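Community Workshop Help
Section: Home and shared workshop builds

Two-finger gripper closes well on round items but not on thin ones. How should it be set?

Posted by Clunuvora Workshop Members, January 2018

Our members have assembled a small robotic arm on the shared bench, fitted with a two-finger gripper and a small camera at the wrist. The arm is intended to sort and move light household items, and it is operated at low speed by one member at a time. The fingers are black and rounded at the tips. The closing position is set by a single number in the control program, between 0 and 100, and we have used 50 for every item so far.

Smooth cylindrical items have given us little cause for concern. The gripper was brought to the lower end of a white cylinder, at the ridged metal collar, and the finger can be seen resting against the metal at the left.
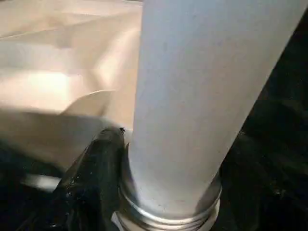
What we have tried

The difficulty arises with thin upright parts, in particular the dividing walls of a white plastic tray which we wish to pick up and set down again. At a setting of 50 the fingers stop short of the wall and the tray is left behind. At 51 they close, but on several attempts the tray turned as it was lifted and came to rest at an angle. We have checked the wiring and the supply, and have restarted the controller between attempts.

We should be grateful for advice on two points. First, is it usual for a change of one step to make so great a difference? Secondly, should the tray be lifted by a divider at all, or should we build a separate holder for it?

Surachet Paisan

The change you report is not unusual. On many hobby builds the number in the program does not correspond evenly to the gap between the fingers, and the last few steps before closing move them further than the earlier ones. I would advise against using one value for all items. Please measure the gap with a steel rule at several settings, write the results down, and keep the list with the machine so that every member works from the same figures.

With regard to the turning, the tray is being held along one short length of one wall, and its weight is seldom equal on both sides of that wall. The fingers should straddle the divider squarely and meet both faces at the same moment. If one finger arrives first it will push the tray sideways before the other has any hold.

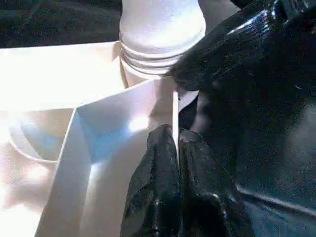 The approach should also be made from directly overhead wherever the arm permits. Members are reminded that other items standing near the tray must be clear of the upper part of the arm, and not only of the fingers. Our own group at Birkus lost the better part of an evening to this in April, having checked the fingertips at every step and never the forearm.

Once the fingers are square, raise the tray by 12 millimetres and stop. If it hangs level, continue. If it does not, lower it, move the grip towards the heavier side and repeat. The closing force should be kept as low as will hold the tray, as thin plastic walls can whiten and crack when pinched repeatedly in the same spot.

Ramanauskas

Build the holder. We did and have had no trouble with trays.

Drumer

I agree with the first reply as to the measurements, but would add that the fingertips should be wiped before the gap is measured. Dust from a shared bench reduces the grip considerably. It would also assist if the original poster could state which type of motor closes the fingers and whether it is the same one supplied with the kit. Some motors have noticeable play when changing direction, in which case each setting must always be approached from the open side.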